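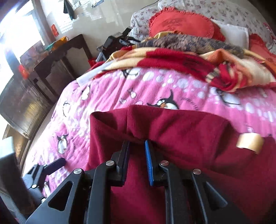
Maroon fleece on the bed

Weekend and Evening Hosts Wanted at the Brido Guest House, Cadthorpe

We are a small guest house on the quiet side of Cadthorpe, and we are looking for two people to join us as part-time hosts, starting before the end of February if we can manage it. If you like meeting people, don't mind a flight of stairs, and can make a bed that someone would really want to climb into after a long drive, please read on!

The Brido has 15 rooms, a breakfast room that gets the morning sun, and a front porch where guests tend to stay put much longer than they planned. A good many of them come for the walking trails and turn up muddy, hungry and full of stories, and it's lovely to have somebody at the door who has time to listen (and to point out the boot rack).

The work is a mix. On evening shifts you would check guests in, answer the phone, set out tea and cookies, and lay the tables for breakfast. On weekend mornings you would help serve, then change the beds and freshen the rooms with the rest of the team. We still use proper blankets along with the comforters, and we'll show you how we like them folded. There is some laundry too, though the sheets go out to Pekier Linen and come back pressed, thank goodness.

You don't need hotel experience. Some of our best hosts came to us from school kitchens, shops and, in one case, a ferry. We do ask that you are comfortable talking to strangers, can lift a full laundry bag, and are able to work at least two weekends a month. A little Spanish would be a real plus, as we often have groups staying with Zúñiga Walking Tours.

We pay by the hour, every two weeks, and anyone who stays with us through the whole season gets a $1,000 bonus at the end of it. Breakfast is on us whenever you work a morning, and parking is free behind the house. Uniform is a navy apron, which we provide, over whatever clean and comfortable clothes you own.

To apply, write us a short letter telling us a bit about yourself and which shifts would suit you, and drop it at the front desk by February 11, 2020. No fancy résumé needed. We'll call everyone who applies, and we'd be glad to show you around the house before you make up your mind.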